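Kitchen cabinets, a thread. I rented my place in Brukau with the original doors still on and have spent the summer fixing them instead of replacing them. Posting what I did in order, more or less. Started 20 July 2018.

First, check with the landlord. Mine is Gizella Kozma and she said yes in one line, then sent a longer message the next morning asking me to keep every part I took off. I have a shoebox.

The doors are solid wood with one flat panel each. They had been painted at least twice, cream over green. The green is better paint. The cream came off in sheets near the stove and would not move at all over the sink.

Number the doors before you take them down. I wrote on masking tape and stuck it inside the hinge cutout. Pencil on the back would have been sanded off. Number the cabinet too, same number, inside the frame.

My door 6 and door 9 look the same size and they are not. Door 9 is 2 mm wider. I found this out after hanging them.

Hinges. The old ones are Besel, surface mounted, stamped on the back leaf. Győző Csonka at the hardware counter knew them right away and had a drawer of them. He sold me four and told me to clean the rest.

Cleaning: hot water with dish soap, an old pot, leave overnight. Most of the paint slid off with a toothbrush. Two needed a second night. Dry them on a towel and put a drop of oil on the pin.

Some people use a slow cooker for this. I don't own one and wasn't going to buy one for hinges.

Screws. If the slots are full of paint, cut the paint out with the corner of a utility blade before you put any force on it. I stripped three on the first door by skipping this.

For the stripped ones I used pliers on whatever was sticking out. Slow, but they came. One snapped off and is still in the frame behind the new hinge position. It can stay there. 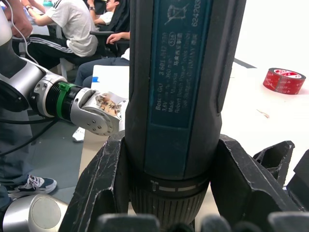
Page 2

Picking this up again after a week away. Someone asked about the loose screw holes. Wood glue and toothpicks, snapped off flush, left until the next day. Matchsticks also work if you cut the heads off. I used up a whole box of toothpicks from the dollar aisle.

Let the glue dry all the way. I was impatient with door 4 and it sagged by dinner.

Pilot holes in the filled spots, smaller than the screw. Mark the center with an awl first or the bit wanders toward the softer wood.

Last few turns by hand on old wood. I crushed one hinge leaf into the frame and you can see the dent from across the room if you know where to look. I know where to look. 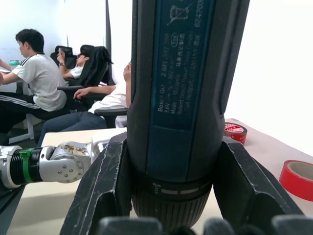

Bosch GO, 3.6 V

On sanding. I did all of mine on the balcony with a block. 80 grit to get the leftover cream off, then 120, then 180 on the fronts only. The insides got a wipe and that was that.

Test old paint for lead before you sand any of it. The kit from the hardware store was fine to use, you rub a swab on a fresh cut through all the layers. Mine came back clear. If yours doesn't, stop and get advice.

The downstairs neighbor was nice about the dust, but I should have asked about her laundry first. I swept her railing as well as mine and bought her peaches.

Finish. I wanted the wood to show on the uppers and paint on the lowers. The stain is Nutumwood in the second-lightest shade. On my test piece it went orange for an hour and then calmed down. Do a test piece on the back of a door, up near the top.

Wipe the extra off sooner than the can says if it's warm out. It was 31 degrees Celsius on my balcony and the first coat went tacky before I got to the bottom edge. I had to take door 2 back with mineral spirits.

Oily rags: spread them flat outside to dry, or put them in a metal can with water and a lid. Don't leave them in a heap. They can catch fire without any help.

Lowers are a satin enamel, a gray-green close to that old layer. Moussa mixed it from a chip I peeled off the inside of the broom cupboard. First match was too blue. They remixed it without a charge.

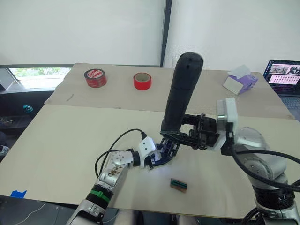
Rehanging goes faster if you start with the door farthest from the wall and work in. Set the top hinge, close the door, look at the gap, then do the bottom one. I used a folded index card as a spacer on the latch side.

A few doors rub in the afternoon and not in the morning. I'm leaving them alone until the weather turns. If I plane them in August they'll have a gap all winter.

Handles. I kept the old cup pulls and cleaned them the same way as the hinges. One was missing when I moved in, so the drawer next to the fridge has a plain knob – I'm used to it now.

Cost: 68 for everything, and most of that was the enamel. The stain was cheaper than I expected. The sandpaper was not.

Things I'd do differently. Take photos of each hinge before removal. Buy the better brush at the start. Leave the corner cabinet for last, when you're good at it. I did it first and it shows.

Gizella came by to see it and opened every door. She asked for the name of the gray-green and I had to tell her it's a number on a lid – 19-something, the rest is under a drip.

Still to do: the toe kick, and the shelf over the stove, which has three kinds of contact paper on it. I have the top layer off.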